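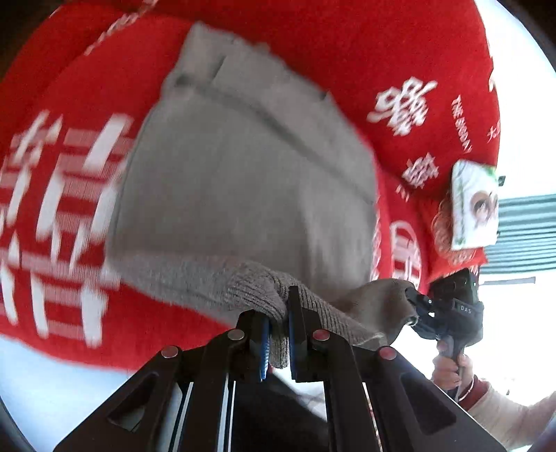 Soft goods bench, May, started after lunch

Grey knit again. Everything else in the repair pile got done this morning, so the knit and I have run out of ways to avoid each other.

Where we're at: Freya wants one folding method for all the ribbed pieces, written down, so that whoever packs the shelf does it the same way. Keith G. says they should be rolled. Keith P. says rolling is for towels. I have asked both Keiths to put it in writing and have received a drawing of a sausage, unsigned.

Tried today, in order:

Fold in half, fold in half again. Looks fine for as long as you stand over it. The rib wants to go back to where it was and the top layer creeps. Left it while I made tea and came back to something closer to a shrug.

Fold flat in a broad sheet, then roll the bottom edge up. Better. The rolled edge is fat but it holds, and you can pick the piece up by it without the rest coming undone. Wrinkles across the middle, which Freya will notice. The old fold line also shows on the diagonal, and a pass with the steamer only made it a warmer fold line.

Roll the whole thing tight (the Goodall method). Very neat. Will not stack. Got 3 of them onto the shelf and they left by the front.

I've been doing all this on top of the big red double-happiness piece, the bench top having splinters at the near end that catch the rib. It works well as a surface. It's soft, it grips a bit, and grey on red means I can see exactly where the edge of the knit is, which I can't on the grey felt we bought for the purpose. It does bulge, so anything laid across it takes on a curve. Siu-ming walked past and said I was having a lovely wedding.

Note on the red piece while I think of it: the white printing is not to be ironed. Naa has a Bramwell cloth she puts over prints first, ask her for it, and give it back this time. I don't know what the print is made of and don't want to learn by smell.

Steamer: the Proketti is spitting again. Descaled it in the sink, used the whole 28 mL sachet, still spits, only cleaner. Ran it for 10 minutes into a rag before letting it near anything. If it drips on the knit, lay the piece flat and leave it alone. Do not hang it. We have one very long one already.

Labels: the Odix sheets peel off ribbing by themselves overnight. Swing tags from now on, through the seam and never through the rib. Stock book says we have 1,172 tags, a figure I accept on faith and do not intend to check.

For now the method is flat sheet, bottom edge rolled, rolled edge facing out on the shelf. Lift by the roll, supporting the middle with your other hand if you have one spare. Keith P. has agreed to this on the grounds that it isn't rolling. Keith G. has agreed on the grounds that it is.

Still to do:
Sand the near end of the bench (on the list since before I started).
Try the method on the heavier rib from Hendden, still in its bag under the window.
Find out who has the good clips. Grey ones, wide jaw. Siu-ming had them last.
Ask Freya how wrinkled is too wrinkled, and get a number out of her if possible.

Packed up at 4.40. Knit left on the bench overnight to see what it does.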